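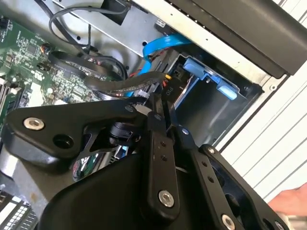

Inside the case, board on the left, cables coming over the top.

Jakenico
Thread starter

Desktop tower, bought used, going to be a file box for scanned slides. Green motherboard, memory slots along the outer edge of the board, silver sheet-metal bracket across the upper part of the case. The cabling is what I want to discuss. Several black cables come over the top and loop down toward the board, then run together with a flat black ribbon-style cable that goes diagonally across the open space.

Symptom: CPU at 40 C idle, climbs to the low 80s after almost an hour of batch conversion, then throttles. With the side panel off it stays in the 60s. Front intake fan spins at 1,260 rpm according to the BIOS, so the fan is not dead.

My theory is that the cable run across the middle is blocking intake air. Before I pull everything and reroute it, does anybody have numbers on how much cabling affects temperatures in a case of this size? I would like to avoid removing the power supply.

plernen_bench

Cabling has very little effect unless it is pressed flat against a fan or filter. I measured this years ago with two identical office towers, one dressed carefully and one with everything dumped in the middle. The difference at the CPU was under 3 degrees at full load.

A 20-degree drop with the panel off says the case is short of air, and a few loops of cable won't do that. Check the front filter, if there is one, and the thermal paste. On a used machine the paste is usually original and usually dry.

fourpin

Disagree with part of that. Round cables, yes, air goes around them. A flat cable lying broadside to the airflow is a different thing. It works as a baffle. I had an old tower where a wide ribbon hung in front of the CPU cooler, and folding it down against the drive cage was worth 7 degrees by itself. Nothing else was changed.

From the photo I can't tell which way the flat side faces relative to the front fan. OP, is it edge-on or broadside?

Jakenico

Broadside for the first half, then it twists. I held a strip of tissue behind it with the machine running. Some movement below the cable, very little directly behind it.

No front filter. Paste is unknown, I have not had the cooler off.

plernen_bench

Tissue tells you the direction of the air. It doesn't tell you the volume. There will always be a dead spot directly behind an obstruction and it means nothing unless the cooler is sitting in the dead spot.

I'd do the paste first. Ten minutes of work. Rerouting the loom in a small case is an evening.

delić_audio

Username is from the amplifier repair side of my life (Delić boards, if anyone here remembers them), so take this as a general wiring opinion.

Do the cables first, for a reason unrelated to temperature. With the loom hanging in the middle you have to work around it to get the cooler off and you will end up leaning on a connector. There is a small black connector header near the upper part of the board with a cable already plugged into it. Those are easy to pull halfway out while your hand is doing something else, and then you spend the night chasing a fault you made yourself.

Order I would use:

Power off at the wall, hold the power button for a few seconds.
Photograph each connector before touching it. A phone is fine, you don't need the Nikon.
Unplug the flat cable at the board end only. Pull on the connector body.
Lift the loom up to the bracket and see what reaches.
Tie it loosely. Run the machine. Tighten later.

The sheet metal at the top has small holes punched in it. Those will probably take a narrow cable tie, but check for sharp edges on the cutout before you lay anything across it. A turn of cloth tape over the edge is enough.

fourpin

Agree with all of that except the ties. Use hook-and-loop strap. Nylon ties get overtightened, and then they get cut off with side cutters an inch away from insulation. A flat cable in particular should not be cinched at all. Fold it once, flat, and hold it with a strip of tape.

delić_audio

Nylon ties are fine if you stop pulling when the bundle stops moving. I have some that have been in place since before this forum existed.

fourpin

So have I, and I had to cut every one of them out to replace a power supply.

scanbatch

I run the same kind of workload (slides, batch conversion, hours at a time). Two things that haven't been mentioned.

One, is there a rear exhaust fan, and does it blow out? I found mine installed backward. Previous owner. It was fighting the power supply fan and the whole top half of the case was just recirculating.

Two, limit the number of conversion threads. I went from 8 to 4 and lost much less speed than I expected, as the slow part was the disk. Temperatures dropped to where I stopped looking at them.

plernen_bench

Second one is a workaround. First one is a good question and should have been asked at the top of the thread, including by me.

Jakenico

Rear fan is present and blows out. Checked with the same tissue. Speed not reported, it is on a two-wire lead straight from the supply.

Did the cables this evening, following the order above. Hook-and-loop on the round ones, one fold and tape on the flat one. The two longest loops now sit up against the bracket. One power lead would not reach by the new path, so it still crosses the middle by itself.

Same batch, same room, panel on: peak was 78. Previously 83. So 5 degrees, which is more than one of you said and less than the other.

plernen_bench

Was the room temperature logged or remembered?

Jakenico

Remembered. Thermostat was at the same setting.

plernen_bench

Then the real number is 5 plus or minus whatever the room did. It's December and your heating is cycling. I'd accept that it improved. I wouldn't quote a figure.

fourpin

It stopped throttling, though, yes?

Jakenico

Yes. No throttling in the one run I did. Still too close to the limit for my taste, so the cooler comes off next. I have paste, isopropyl and coffee filters. Is there any reason to replace the clips on the cooler at the same time?

delić_audio

No, unless one is cracked. Warm the machine up for a few minutes before you take the cooler off, then shut down and unplug. Old paste lets go more easily. Twist slightly before you lift. If it's a pinned CPU and you pull straight up, it can come out of the socket with the cooler attached.

scanbatch

Seconding the twist. Also blow out the fins while it's off, and hold the fan still while you do it.

Jakenico

Noted. Will log the room temperature this time and post both runs.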